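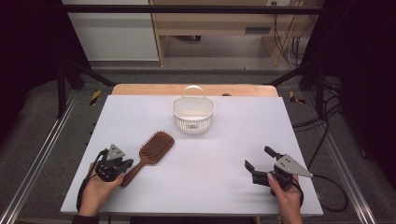 2023-01-04 – Plosau rig, brush into basket

Picked up from Wilmer's note: left gripper pose drifts against right over a long take. Wanted to know if it's the tracker or our time alignment in Quintero before touching the planner again.

Replayed the old takes through the new sync code first. 1,087 takes in the set, 75 thrown out by the loader for a gap in the left stream. Used to fail silently, so those were going into training with the last pose held. Not good. Loader now logs the take id and the gap start, and refuses anything longer than 12 ms unless you pass the override. Uwe wants interpolation instead, I'd hold off till we know why the gaps are there.

Time alignment: found it, I think. Left and right streams were each stamped on arrival, then resampled to the left clock. Jaw width came in on a third path and got no correction at all. So the close command looks early compared to the wrist pose, and the policy learns to close before it gets to the handle. Matches what we saw in replay on the arm – jaws shut in front of the brush, then push it along the board.

Fix is in branch urkside-sync. Everything stamped at the source, resample onto one shared clock, jaw width included. Ran the unit tests, all pass exept the one that expects the old column order. Need to update that test, not the code.

Perception: basket mask is poor. White basket on white board, plus the holes, so the segmenter returns bits of rim and handle and calls it three objects. Tried lowering the merge threshold, it then swallows the shadow too. Brush mask is fine, bristles and handle come out as one piece. Might just fit an ellipse to the rim and skip the mask for the drop target. Ask Wilmer if Groltimero still has the ellipse fit from September or if it got deleted in the cleanup.

Planner: didn't touch it. Drop height still hard coded, yes I know.

To do
– rerun the export with the new loader, keep the old one til we've compared
– retrain, 1,000 steps only, just to see if the early close goes away
– fix column order test
– Uwe to look at left stream gaps, ids are in the log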